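# The corner with the dish rack

For a long time I dried my cups on a towel. The towel was always in the wrong place, and when I lifted one cup, the next one rolled against it. In February I finally decided to make a proper corner for this work, with wallpaper and a rack, and I want to write down how I did it.

The wallpaper came first. I looked at 68 patterns in the Trimimport catalog and went back to the same one every evening: dark teal, with big flowers in pink, orange and pale blue. My family thought it was too much for a place where one only puts dishes. I ordered it anyway, and I am still happy with it.

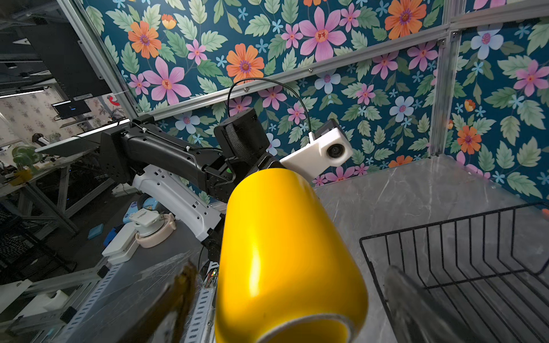 The yellow cup is my favorite. It is shiny and cheerful, and with a strong color like this I find it at once in the morning, before I am really awake. I bought it at Ojo, a small shop near the station, where I went only to ask for a bread knife.

For the counter I wanted something gray and calm, because the wall already speaks loudly. The marble pattern with thin white veins does this well. It has one bad side, which is that I do not see the crumbs until I put my hand on them. So now I wipe it 2 times a day, also when it looks clean to me.

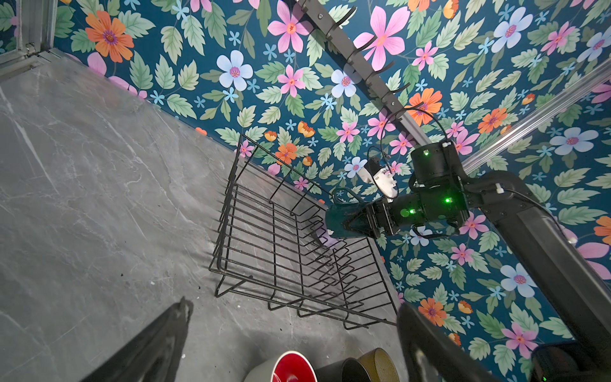

I chose black wire for the rack after trying a plastic one from Bumeo for three weeks. The plastic one kept water in its corners and I had to scrub it with an old toothbrush. Wire is easier, I only rinse it and shake it over the sink. It is meant for plates, I think, but I use it mostly for cups.

The rail with hooks on the wall is still waiting for its job. I planned to hang mugs there, but I am afraid of hitting them with my elbow. Maybe small towels are better. 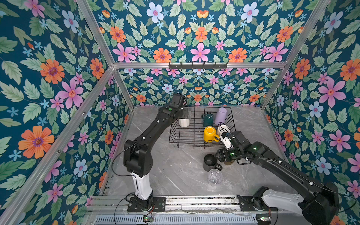

Cups with a handle need some patience. If I put them in a hurry, they lean on each other and I hear a small knock that I don't like. I put the tall ones at the back now and leave the front for the mugs I use most.

Some 40 cups are still in a box in the hallway. I will go through them next, and the ones with chips can become pots for my basil.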